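Does a buyer get the furniture if the listing says "partly furnished"?

Posted by Saranya Thampi, November 1, 2022

We are under contract on a two bedroom condo in Kollthorpe. The listing said "partly furnished" and the seller's agent told us the bedroom pieces would stay. I read the contract again last night and there is nothing in it about furniture. Closing is in three weeks. HOA dues are $215 a month, and we stretched a bit on price, so I'd like to avoid buying bedroom furniture right away. Can we hold them to the listing?
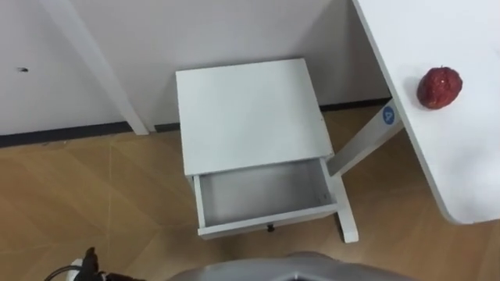
Nightstand, second bedroom

3 replies

Braulio Salinas
In most places, no. The listing is advertising and the signed contract is what counts. Anything attached to the building normally goes with it (light fixtures, built-in shelves, blinds). A bed or a nightstand is personal property and the seller can take it unless the contract says it stays.

Ask your agent for an addendum now. List each piece by room, and have both sides sign before closing. Tell your lender too. Some of them want furniture on a separate bill of sale at no value so it doesn't affect the appraisal. Ours took two days to approve it.

Attach photos to the list if the seller agrees. Plain ones are fine.

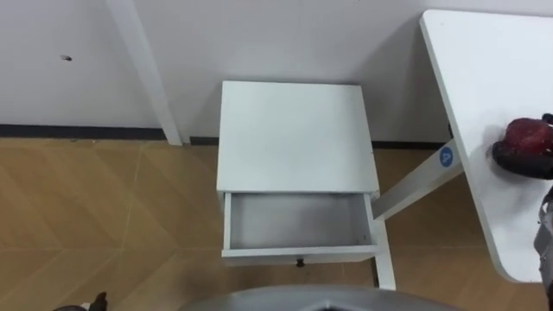

Bedside table with drawer open

Check the pieces again at the final walkthrough.

Tharun Chacko
Same thing happened to us and they took everything, even the shower curtain. Get it in writing.

Balakrishnan Kotian
Agree with Braulio. Also ask yourself if it's worth a fight. I priced a basic bedroom set when we moved and it was $504 delivered, and a used one was $149. If the seller starts asking for money for the old stuff I would let it go.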